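Silikonfuge am Waschbecken erneuern

Schwierigkeit: leicht
Zeitbedarf: etwa 60 Minuten Arbeit, danach Aushärtung über Nacht
Zuletzt überarbeitet: Dezember, Svyatoslav Didenko

Die Anschlussfuge zwischen Waschbecken und Wand ist eine Wartungsfuge. Sie nimmt Bewegungen zwischen Keramik und Fliese auf und altert dabei. Verfärbungen, Risse oder abgelöste Flanken lassen sich nicht ausbessern, der Dichtstoff muss vollständig entfernt und neu eingebracht werden. Überspritzen hält nicht, frisches Silikon haftet auf altem kaum.

Benötigt werden:

Sanitärsilikon, essigvernetzend (bei Naturstein neutralvernetzend)
Kartuschenpistole
Cuttermesser und Fugenschaber aus Kunststoff
Silikonentferner
Isopropanol und fusselfreie Tücher
Malerkrepp
Fugenglätter und Glättmittel

Vorbereitung

Ablagefläche und Beckenrand vollständig freiräumen, auch Seifenspender und Zahnputzbecher. Rückstände von Seife und Zahncreme mit warmem Wasser und etwas Spülmittel abwaschen, Kalkränder mit Zitronensäure lösen. Danach klar nachspülen und trocken reiben. Der Abfluss wird mit einem Tuch verschlossen, damit keine Silikonreste in den Siphon gelangen.

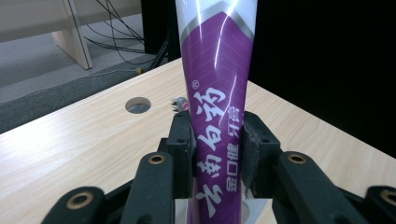
Alte Fuge entfernen

Mit dem Cuttermesser flach entlang der Keramik und anschließend entlang der Fliese schneiden. Die Klinge liegt dabei möglichst parallel zur Oberfläche. Den gelösten Strang von einem Ende her abziehen. Verbleibende Reste mit dem Schaber abstoßen, dünne Filme mit Silikonentferner einstreichen und nach Herstellerangabe einwirken lassen. Metallschaber sind auf Acryl und Mineralguss ungeeignet.

Bei Schimmel im Fugengrund ein chlorfreies Schimmelmittel auftragen, abspülen und mindestens 13 Stunden trocknen lassen. Zuletzt beide Flanken mit Isopropanol abwischen und nicht mehr mit den Fingern berühren.

Abkleben und einspritzen

Malerkrepp ober- und unterhalb der Fuge anbringen. Eine Fugenbreite von 3 bis 5 mm ist üblich. Ist der Spalt tiefer als breit, wird vorher eine geschlossenzellige Rundschnur eingelegt. Sie verhindert die Dreiflankenhaftung.

Die Kartuschenspitze schräg anschneiden, Öffnung etwas kleiner als die Fugenbreite. Silikon in einem Zug mit gleichmäßigem Druck einbringen. In den Ecken nicht absetzen.

Abziehen

Glättmittel dünn aufsprühen, den Fugenglätter ansetzen und das überschüssige Material ohne Unterbrechung abziehen. Das Krepp sofort danach schräg von der Fuge weg entfernen, also vor der Hautbildung. Kleine Grate noch einmal mit benetztem Glätter überfahren. Unverdünntes Spülmittel eignet sich nicht als Glättmittel, es kann Schlieren hinterlassen.

Aushärtung

Silikon härtet von außen nach innen, je nach Luftfeuchte etwa 2 mm am Tag. Das Becken bleibt mindestens 24 Stunden unbenutzt, bei tiefen Fugen entsprechend länger. Fenster kippen, nicht heizen. Angebrochene Kartuschen mit einer Schraube in der Düse verschließen und innerhalb weniger Wochen verbrauchen.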